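Yazzie Robotics Club Takes Up Laundry Folding

VELTODANO, December 2019 - Students in the Yazzie Robotics Club have begun their entry for the Huster Student Challenge, which asks teams to fold clothes with two robot arms. The club has 14 members, and most of them joined in August.

Both arms work from the same side of a table inside an enclosure the club shares with a Zarner evening class. 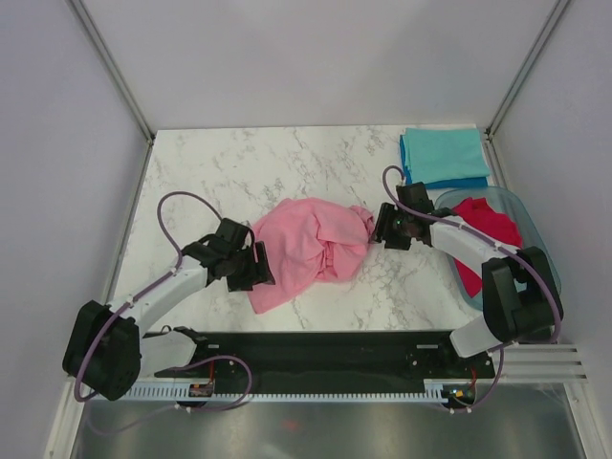
What comes next

The team plans to record 200 practice folds before the regional round. "Shirts are harder than towels, and sleeves are the worst part," said club adviser Hala Erraji. Teams get 15 minutes per run.

The club meets after school and is open to all grades. Donations of clean used T-shirts can be left at the front office.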